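Support > Muditz Cell > Perception and Planning > Ticket 2624

Ticket 2624: Planner picks the wrong bank of memory slots
Status: open, waiting on a re-run
Component: slot detector, approach planner
Opened: Mon 30 June

Summary
Asked to line up over the memory slots left of the processor socket, the planner sometimes chooses the expansion slots instead, with a reported confidence that I can only admire. Started after the move to the Minent detector build 1988. The previous build got this right and was replaced for being slow.

Steps to reproduce
1. Load the desktop board profile with the case in the fixture.
2. Send the arm to the hover pose.
3. Request "memory, bank A" and leave the depth filter at its default.
4. Repeat up to 30 times. It failed on 4 of mine.

Log, first entry
Restarted everything. Same result, but I feel I have paid my dues. Replayed the saved wrist images through the detector offline and got the same wrong answers, so the arm is off the hook and so is the calibration, which I had already spent a morning blaming.

Log, second entry
Turned on the candidate overlay. The detector hunts for long, parallel, dark, vertical things. On this board the expansion slots are also long, parallel and vertical, and several are black. The blue one and the white one are never picked, so colour is doing all the work. The gripper fingers sit just below the lower ends of the memory slots at hover, and the self-mask is generous enough to swallow those ends. Shortened like that, they score worse than the black expansion slots. 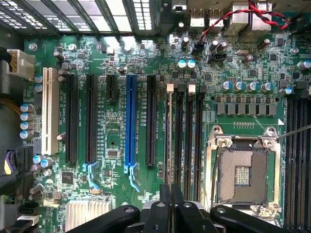

Log, third entry
Trimmed the self-mask to the outline of the fingers plus a small margin. Bank A now wins on the replayed images, though by less than I'd like. The second bank, at the far right, still comes back as "partial", and I'm leaving that alone as it is partial.

Workaround
Set mask_margin to small in the Jasley config and pin the search region to the left of the socket. Don't raise the confidence threshold. The wrong answers score higher than the right ones.

Still to do
- Live re-run at the hover pose with the trimmed mask.
- Use the white retention clips at the top ends as a landmark. Ndung'u plugin has a hook for this, documented in one line, misspelt.
- Make the planner refuse when two candidates are close.

Related tickets
Self-mask grows after tool change
Socket lever reported as cable
Hover pose drifts after pause
Ndung'u plugin: landmark hook ignores rotation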